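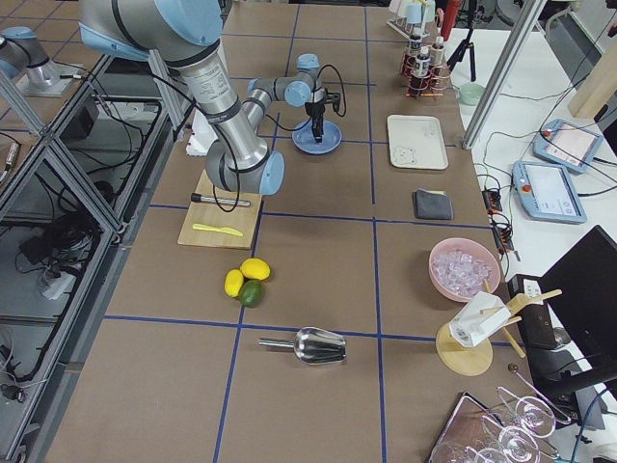 Cutting board and yellow plastic knife on the taped table, June

Hi Tiruwork,

Okay, the June update for the Clullcombe community cooking classes! I know you wanted one page, so I'll try to behave myself.

We're in good shape. Sign-ups closed at 393 for the summer, and the beginner evenings filled up first (again). The knife skills class for kids went from one session to 2 after parents kept emailing me, and I've moved the bread class to the bigger room at Vestden so both can run on the same night. Recipe cards are printed in English and Spanish. The Spanish ones came back with the wrong oven temperatures on the flatbread page, so those are being redone, no charge to us.

Money next. We've spent $1,408 of the supply line so far, mostly on flour, oil, produce and aprons. The aprons cost more than I budgeted, but the produce came in under, so it nearly evens out. I'd like to move what's left of the printing line over to groceries for the fall if you're fine with that. 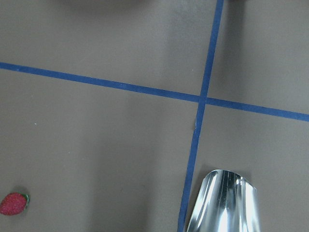
The other thing I need from you is a yes or no on the Tekleab spice order. They'll hold the price until we confirm, and it covers the stew classes plus the holiday ones. Prindix has the new sign-up form nearly finished too. It asks about allergies up front, so I won't be chasing people by phone the night before!

Not so great: 38 people signed up and never came to a class. I'm going to try a reminder text two days ahead and see if that number drops. The waiting list for the soup class is also longer than I'd like, and I don't have a second teacher for it yet.

Receipts are in the shared folder, except the one for the aprons, which I'll add tonight.

Jun 29, 2021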